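Cups, Cubes and Two Good Tabletops

Hi again, and welcome to the little gallery page! I've been promising one of these since July, when I finally finished going through my shoebox of play things and had something like 200 bits and pieces that I really wanted to keep. Most of them are plain old cups, blocks and rings, the kind you find in every kids' cupboard, and I love them for their colors more than anything. I spent a whole day at Esbridge with a few of them – my friend Ivar Rønning came along for company and ate most of the sandwiches. Click through slowly, there's no rush.

The red cup and the light blue cup

My two little plastic cups, right way up on the reddish-brown table. I'm so fond of this pair. They have the same shape, a bit narrower at one end with a rim that flares out just slightly, and I think the red looks wonderful on that warm surface (the blue is the one Ivar would pick, and he's wrong). I paid next to nothing for them and I wouldn't swap them for a fancy set from Strömberg.

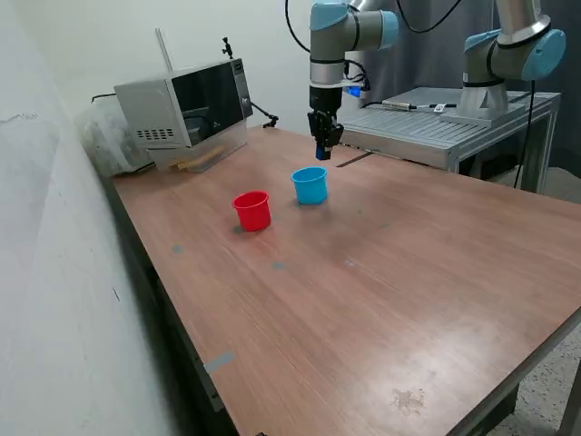

The gray table and the cubes

I have a real weakness for gray wood. Gøran Bråten keeps telling me it's a cold color and that I should stick to browns, but look at all those fine streaks running across it! Some are nearly silver and some are darker, and they go a little wavy as they travel. The bright blue cube is down at the bottom, and it has nice soft corners, which I always look for in a block.

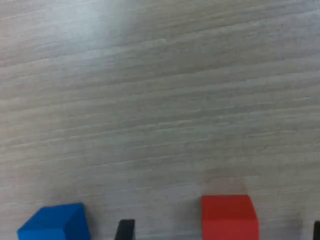 I did think about painting a board at home to get the same sort of gray, and I even bought a sample pot from Wusteo, but it dried much too green. If anyone has a recipe that works on pine, please write to me. I've already used up 21 test strips and my garage door now has a stripe on it as well.

A few people have asked where to find plain cubes without letters or pictures on them. I got mine in a mixed bag at the Bamby swap table, so I can't promise you'll see the same ones, but it's worth digging right to the bottom of the box. Go early – the good blues go first.

More pictures when I've sorted the rings and the yellow things. Comments are open under the gallery, and I do read them all.

Page updated Mon 27 September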